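Cajas de cartón ondulado Zonari, formato mediano: reseña tras una mudanza y un trimestre de envíos

Compré dos paquetes de cajas Zonari en marzo, uno para la mudanza del taller y otro para los envíos de la tienda. Antes usaba las de Taseck, que son algo más baratas y vienen ya con el asa troquelada. Cambié por el tamaño: necesitaba una caja mediana que encajara en el estante bajo el banco y Taseck dejó de servirla en esa medida.

Llegan plegadas, con fleje, y hay que cortar con cuidado porque el fleje aprieta bastante y a veces marca la primera y la última del paquete. En mi caso dos venían con la arista hundida. Las usé para guardar trapos y no reclamé.

Montaje

Se montan rápido. Los hendidos están bien hechos y las solapas doblan por donde deben, sin que el cartón se abra por otro lado. Las solapas inferiores se juntan en el centro y con una tira de cinta a lo largo basta para cosas ligeras. Para libros o herramienta puse tres tiras: una en la junta y dos cruzadas. La cinta de papel engomado agarra mejor que la de plástico, que con el frío del garaje se despegaba por las puntas.

Resistencia

El cartón es de canal simple. Para ropa, piezas impresas, cables o material de oficina va sobrado. Con peso empieza a notarse: llené una de catálogos viejos y el fondo se combó, aunque no llegó a abrirse. Apiladas de tres en tres aguantaron todo el verano en el pasillo de Ullano, donde tenemos el almacén, y la de abajo solo perdió un poco de altura en una esquina. No las pondría en un suelo que coja humedad.

El punto flojo es el borde. El cuerpo de la caja se araña y se abolla como cualquiera, eso no me preocupa, pero los cantos se rasgan antes que en las de Taseck. Si se coge la caja siempre del mismo lado, o se mete en un estante justo, el filo superior acaba mordido y se ven las ondas por dentro. Cuando el corte es pequeño no afecta al uso. Si baja hacia la cara, mejor retirarla o ponerle un trozo de cinta por dentro antes de volver a cargarla.

Reutilización

Es lo que más me interesaba. Las que van y vuelven entre Ullano y la tienda llevan ya muchos viajes, siempre con contenido ligero. Quitar la cinta vieja levanta la capa exterior — conviene cortarla con el cúter y poner la nueva encima. El color es el marrón habitual, sin impresión, y el rotulador se lee bien.

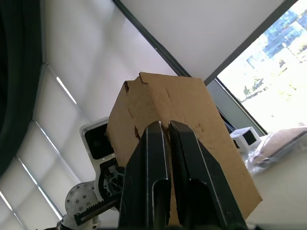
Fiifi Nyarko comenta que a él los desgarros le salían siempre en el canto de arriba y que dejaron de aparecer cuando empezó a doblar las solapas hacia fuera y a levantar las cajas por debajo. También dice que para peso de verdad prefiere las de doble canal de Cortés, aunque ocupan más plegadas. Lo de cogerlas por debajo lo he probado desde entonces y algo ayuda. Las de Cortés no las he usado.

Precio y valoración

El paquete sale un poco por encima de Taseck y el porte se cobra aparte si el pedido es pequeño, así que compensa juntar varios. El servicio fue correcto: pedí un sábado y la entrega llegó dentro del plazo que daban.

A favor: buen plegado, medida útil, superficie fácil de rotular. En contra: cantos delicados y fondo justo para cargas pesadas. Para envíos ligeros y almacén seco volveré a comprarlas. Para libros, no.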